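Projet Kerkusura — Apprentissage de la manipulation bimanuelle à partir de démonstrations humaines
Rapport d'avancement, lot 2
Destinataire : fonds Pathak
Site d'exécution : laboratoire de Bedgate
29 novembre

1. Objet du rapport

Le présent rapport couvre la période ouverte en mai, après la clôture du lot 1. Il porte sur la méthode de collecte par préhenseurs tenus en main, sur l'estimation de pose associée et sur les premiers essais d'apprentissage. Les questions budgétaires font l'objet d'une note séparée.

2. Rappel de la méthode

L'opérateur exécute la tâche avec deux préhenseurs portatifs, un par main. Chacun porte un cube dont les faces visibles sont garnies de marqueurs carrés noir et blanc. La pose de chaque préhenseur est estimée à partir des marqueurs visibles dans la vue plongeante prise depuis la tête, puis exprimée dans un repère lié à la table. L'ouverture des mors est enregistrée séparément et recalée en temps sur le flux vidéo.

Le choix du cube tient à la géométrie de la prise à deux mains. Avec un marqueur plan unique, la pose était perdue dès que le poignet tournait vers l'intérieur, cas fréquent lorsque les deux préhenseurs enserrent un objet large. Avec le cube, deux faces restent le plus souvent exploitables.

3. Travaux réalisés

Le jeu de tâches comprend 14 tâches de table, dont six exigent une prise simultanée des deux côtés de l'objet. Les objets volumineux à surface courbe ont été ajoutés à la demande du fonds, formulée lors de la revue de mai. Le protocole d'étalonnage a été réécrit : il se fait désormais en début de session et après tout démontage d'un cube.

La chaîne de traitement rejette automatiquement les séquences où l'un des deux préhenseurs reste sans marqueur détecté au-delà du seuil fixé. Les interruptions plus courtes sont comblées par interpolation — les segments concernés sont étiquetés et peuvent être exclus de l'apprentissage.

4. Résultats

La politique apprise sur les démonstrations filtrées reproduit correctement l'approche et la mise en contact pour cinq des six tâches à deux mains. La sixième, le retournement d'un objet rigide à bord mince, échoue au moment du transfert d'appui. L'analyse des trajectoires montre un décalage temporel entre les deux préhenseurs, que l'interpolation accentue.

L'exclusion des segments interpolés réduit ce décalage mais appauvrit la phase de contact. Aucun réglage satisfaisant n'a été trouvé à ce stade.

5. Difficultés et suite

La distorsion optique en périphérie du champ dégrade l'estimation lorsque l'objet se trouve près du bord de la table. Un nouveau modèle d'objectif est en cours d'évaluation avec Cinham, qui fournit également les supports de cube. Le lot 3 débutera par la reprise de la tâche en échec, avec une synchronisation matérielle des deux préhenseurs.
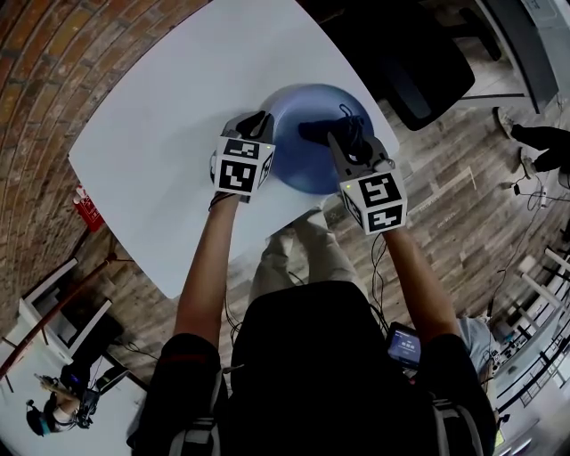
Pourquoi enregistrer l'ouverture des mors séparément de la pose ?

Les marqueurs sont solidaires du corps du préhenseur et ne renseignent que sur sa position et son orientation. L'écartement des mors doit donc provenir d'une autre mesure, recalée ensuite en temps sur la vidéo.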